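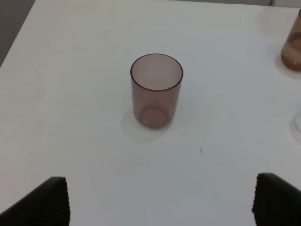
白色台面上的半透明杯子

猫舍饮水记录,七月

接着上次的写。Wimness 那边转来的几只成年猫已经住满两周,隔离间今天起按普通间管理。Baltine 还是不肯在人面前喝水,夜里才喝。早上七点量水碗,少了50毫升,比前几天多一点。Testa 正常,吃湿粮时会把汤先舔干净,干粮剩了一半。

体重:Testa 没变。Baltine 掉了24克,在秤的误差范围里,先不处理,后天再称。称重前记得把毛巾皮重去掉,上次忘了,整列数据作废。

水碗换成宽口浅碗,胡须碰不到边。旧的深碗收到架子下层,别再拿出来混用。每间早上统一加700毫升,晚上量剩余,分给两只猫的间要在表上注明,不要平均后填进个体栏。
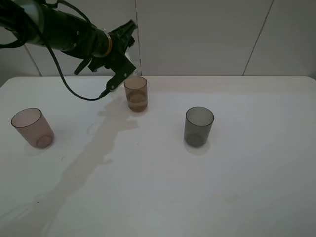

本页最后修改:七月,下午4:10

Fendel 牌的喷泉饮水机试了三天。噪声不大,但2号间的猫都绕着走,第三天才有一只去闻。滤棉拆下来有毛,水泵口也缠了一圈,清洗花了将近一刻钟。打算先关掉水泵,只当普通水盆放着,等猫习惯了再通电。

室温下午到了29度,空调下调一档。湿粮摆出来超过半小时就收走,今天3号间收晚了,已经倒掉。

待办:
Baltine 夜间饮水再记四天
领养咨询表里加一栏“在家用什么碗喝水”
滤棉库存几乎没有了,要补
2号间门闩松,关门后推一下确认

Testa 可以开始安排见面,先放在安静的小间,一次只进一组人。它被摸头时会主动靠过来,抱起来还是会挣,介绍的时候照实写。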